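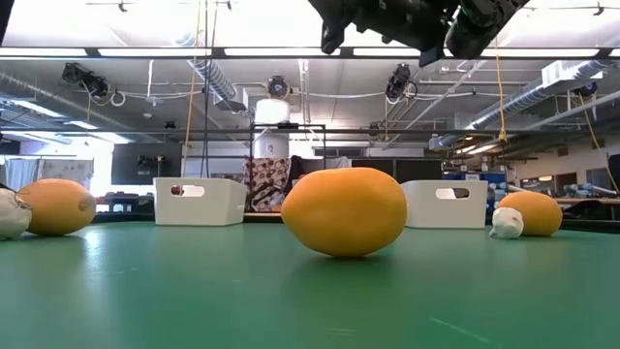

Page last changed: Tuesday, 16:30

Fruit table: new bins and what goes in them

The fruit table has been running at the Puddale building since the end of winter, and there have been enough questions at the desk to make a short item worthwhile. Most of them are about the white bins, so those come first.

The bins are plain white plastic with an oval handle hole near the rim, and they stand at the back of the green table. They replace the cardboard trays, which went soft at the corners and had to be thrown out every few weeks. The plastic ones can be washed in the sink and put straight back. Please lift them by the handle hole and keep your other hand underneath if they are full.

The left bin is for small mixed things: plums, radishes, shallots, the odd chilli, anything that would roll away if it were left on the table top. The right bin is for whatever has come in that day and has not been looked over yet. If you are dropping something off, use the right one. Whoever is on the table will sort it when they get to it. Larger fruit can sit out on the table itself. It bruises less that way and people can see what there is without digging.

Several readers have asked about lemons that look more orange than yellow. A lemon can go a deep colour when it has been left a long time on the tree, and some kinds are that shade to begin with. The skin is often smoother and thinner than on the ones sold in shops, and the juice can be sweeter. They are good for drinks and for cake, less good for marmalade if you like yours sharp. Cut one open and taste it before you decide how much sugar to use.

Lemons keep for a week or so in a bowl and a good deal longer in the fridge, in a bag with the air pressed out. If one has a soft patch, cut well round it and use the rest the same day. If there is any blue or green mould, put the whole fruit in the compost caddy and wipe down whatever it was touching.

Garlic is welcome too, but please bring whole bulbs with the papery skin left on. Loose cloves dry out quickly and tend to be left behind. Bulbs that have started to sprout can still be used, and they can also be planted in a pot on a windowsill for the green shoots, which are nice chopped over eggs.

The table top needs a wipe at the end of each session. Use a damp cloth and a drop of washing-up liquid. The spray that used to be kept under the sink left streaks on the green surface and has gone. Citrus juice should be wiped up when it is spilt and not left until the end, as it turns sticky and picks up dust. Scraps of paper and torn bags go in the recycling by the door.

Bins are washed on Tuesday after closing. Empty them first, rinse out the grit, wash them in warm soapy water and stand them upside down on the rack overnight. Please don't stack them wet. They stick together, and it took 2 people to get the last pair apart.

Our thanks to Chaudhry Produce, who have agreed to let us have a box of unsold citrus and onions each week until the summer. The box comes in on the morning van from Jultport. It will not always be the same mix, and there may be weeks with no lemons at all. There is no need to ring and ask. A note of what has arrived goes up on the board inside the main door once the box has been unpacked.

We have had a few offers of tinned food. The Grenmont branch takes tins and packets and has proper shelves for them, so please take them there. We only have the one table and would like to keep it for fresh things.

In March 37 households used the table, up from 30 the month before. With that in mind, please take no more than 3 of any large fruit at a time while the session is on. In the last half hour you can take whatever you like, and anything still there at closing goes to the soup kitchen if it is sound.

Two small requests to finish. If you have spare paper bags, clean and flat, we can use them. And if you borrowed the kitchen scales, please bring them back. They are the grey ones with the tape on the underside, and we need them for weighing out the onions.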